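Boltau, o cómo aprendí a desconfiar de las mesas

10 October 2019

Sigo sin brazo. Lo digo de entrada porque Güven Türkmen me escribe cada semana para preguntarme si ya se mueve algo, y así le ahorro el correo. Lo que sí tengo es un banco a medio montar en el taller compartido, una pinza que abre y cierra cuando le apetece y una simulación bastante más ordenada que mi vida.

El proyecto se llama Boltau, nombre que salió de una errata y al que ya le he cogido cariño. La idea es modesta: que un brazo me recoja la mesa mientras yo hago otra cosa, preferiblemente nada. Thijs Verbruggen opina que tardaría menos recogiéndola yo. Thijs opina mucho para ser alguien que todavía me debe un juego de llaves Allen.

Como el brazo que me puedo permitir lo estoy fabricando por piezas (la tercera articulación va por la versión 3, y las dos anteriores sujetan una puerta), ensayo los movimientos en el simulador con un modelo prestado de otra liga. Un Franka Emika, ni más ni menos. Es como sacarse el carné en un coche de lujo y luego conducir una carretilla, pero el modelo era el que mejor documentado estaba y yo tengo poca paciencia.
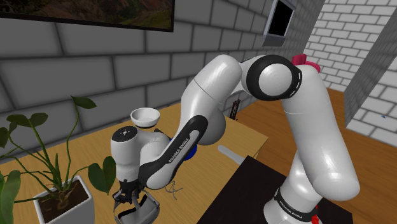

El brazo de Boltau, versión optimista: la pinza baja junto a la maceta.

La habitación virtual me llevó más tiempo que el control, y no me arrepiento. Le puse tarima, pared de ladrillo blanco y un paisaje enmarcado. Josefien Kramer miró la pantalla un buen rato y preguntó si se alquilaba.

La planta también tiene su función, aunque me costó convencer a Lieven Baert. Si el planificador sabe esquivar hojas, sabrá esquivar el cable de la lámpara del taller, que cuelga justo donde no debe. De momento, en una tanda de 100 intentos, las hojas perdieron 30 veces. Por suerte las plantas simuladas no se quejan ni hay que barrerlas.

Lo que me tiene atascado es el agarre. Con los objetos redondeados la pinza entra demasiado vertical, y los planos, tumbados sobre la madera, directamente los ignora. He probado a inclinar la muñeca antes de bajar y mejora algo, pero entonces el antebrazo se acerca demasiado a lo que haya al lado. Evelien Dekker me sugirió ordenar los objetos antes de empezar. Le expliqué que eso era justo lo que tenía que hacer el robot y se fue a por café.

Para diciembre quiero tener la base de verdad atornillada al banco y la muñeca impresa. Mientras tanto, si alguien tiene un rodamiento que le sobre, ya sabe dónde encontrarme. Thijs, las llaves.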